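Written rules for the bedroom scene

Since January I keep a notebook with rules for our simulated robot, and now it has 11 pages. Most of the rules came from mistakes, and I want to share a few of them before I forget why I wrote them.

The first one is about the start position. Both grippers must be open and away from every object before the task begins. In the bedroom scene this takes patience, for the mug stands close to the book and the left arm likes to come in low.

The second rule is about naming. We write "white mug", never "cup" on one day and "mug" on the next. When I checked our 3,954 episodes at Susham, the mixed names gave me more work than the failed grasps.
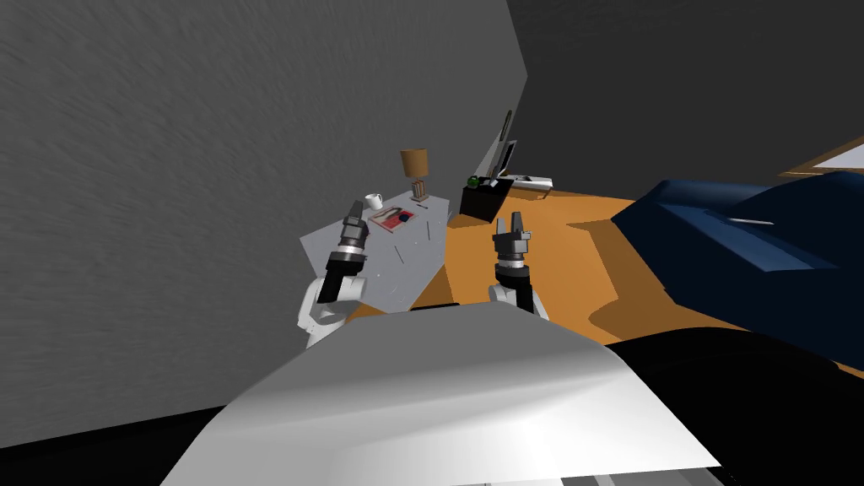 Shobha Kandasamy wrote to me that my start rule is too soft, and that "away" should be a distance which the software can check before it lets the operator begin. She would also throw out any episode where the arm touches the table in the first 2 seconds, even if the task is finished well later.

I agree with her about the distance. About the table I am not so sure, and for now I mark such episodes with a flag and keep them.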